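¿La secadora de la lavandería encoge la lana aunque ponga temperatura baja?

Elīna Grigaitė
miércoles, 26 de septiembre de 2018

Hola a todos, a ver si me echáis una mano. Me mudé en febrero y desde entonces lavo en una lavandería de autoservicio, la Undska, que me queda al lado de casa. Todo bien hasta que metí un jersey azul marino, 100 % lana, en el programa suave. ¡Salió para un niño! Estuvo 19 minutos, ni uno más.

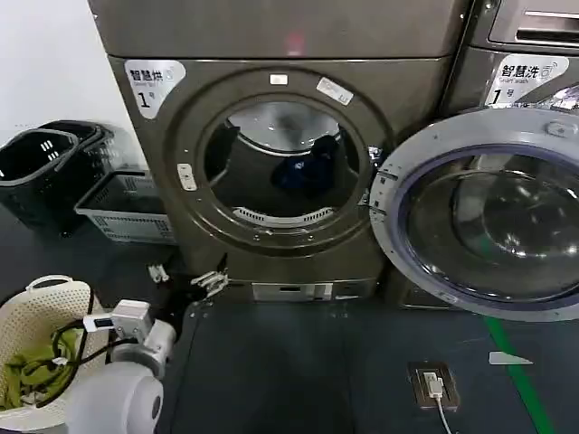 La etiqueta decía lavar a mano, vale, pero de la secadora no ponía nada (o yo no supe leer el dibujito). ¿Tiene arreglo? Le tengo muchísimo cariño.

2 respuestas

Cómo intentar recuperarlo

Rasmus Lepik

A mí me pasó con una chaqueta y la salvé casi entera, así que ánimo. Esto hice yo:

1. Agua tibia en un barreño con 2 cucharadas de acondicionador de pelo, del barato. Media hora en remojo, sin frotar. 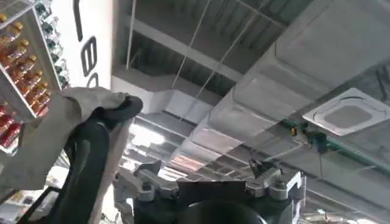 2. Escúrrelo apretando con una toalla, nunca retorciendo.

3. Estíralo en plano, poquito a poco, mangas incluidas, y sujétalo con alfileres que no se oxiden. Déjalo secar a la sombra.

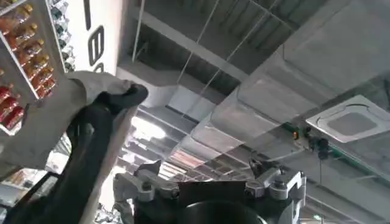
Si la lana se ha afieltrado (la notas dura, como cartón) ya no vuelve del todo, pero algo gana. Y el dibujito que buscas es un cuadrado con un círculo dentro: si está tachado, nada de secadora.

Žukauskas

Yo lo daría por perdido, la verdad. Con el mío hice una funda de cojín y tan contento. Suerte!!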